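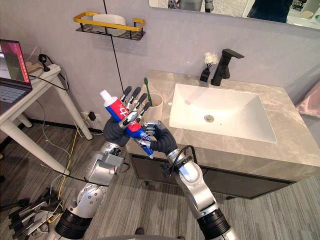 Photo: Sarirden workshop notebook, Pena rooms

Sunday, June 16, 2024

Pena rooms, vanity corner and carpeted side. In to finish the list from last week and get the floor clear before Sqalli deliver the last of the shelving.

Vanity first. Took everything off the counter, wiped it down and put back only what is meant to live there: the beige cup with the green toothbrush, the toothpaste, the small dark vase with the white flower. Cup stays on the left, vase to the left of the tap. I had the vase on the right for a while and it looked better, but it got in the way of the lever, so it went back.

The grey marble pattern hides limescale very well. You only find it with a fingernail. Went round the back of the tap with an old brush and then a dry cloth. Matt black shows every smear, so no polish on it, water only. Basin cleaned with cream cleaner and rinsed twice. The waste is draining slowly again. Took 48 seconds to empty from half full, 51 the second time. In November it was well under that. Did not take the trap off today, no bucket.

Sealant along the back of the counter is holding except for a short length near the corner, where it has lifted from the wall. Muketti white is on the shelf but the cartridge is old and I do not trust it. New one needed. The wall paint will want touching in afterwards and the tin has no label, so someone please check the lid for the code before buying more of that lavender grey.

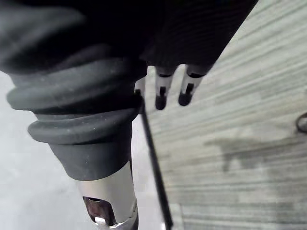
Measured the long wall on the carpeted side while I had the tape out: 3395 mm, skirting to skirting. The drawing is 6 mm over. Sqalli have been told and say their end panel can be scribed to suit. Written on the drawing in pencil, please do not rub it out.

Checked the white cabinets. Doors were fine, one hinge wanted half a turn. The black plinth had come unclipped at one end and pushed back in without tools. Vacuum does not reach properly under there, use the crevice nozzle.

Carpet tiles next. The striped grey ones are all laid the same way, stripes running to the far wall, and if one has to be lifted it should go back the same way round. Two were rocking slightly at a corner. Lifted them, brushed out the grit, pressed them down again.

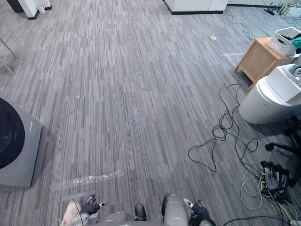 Floor pick-up, still to do when I stopped for tea: the long piece of clear plastic wrap, the flat grey strip, the small tan card, and the bit of white by the cabinet base. Wrap goes in the soft plastics sack by the door. Keep the card until I have looked at what is on it.

White tape line in front of the wooden table is getting faint. Redo it with fresh tape once the shelving is in. The router is on the floor against the wall and would be better on a bracket. Ask before unplugging.

The two wooden rods are leaning and will fall sooner or later. Long rack, top arms.

To buy: sealant, white floor tape, cream cleaner, router bracket.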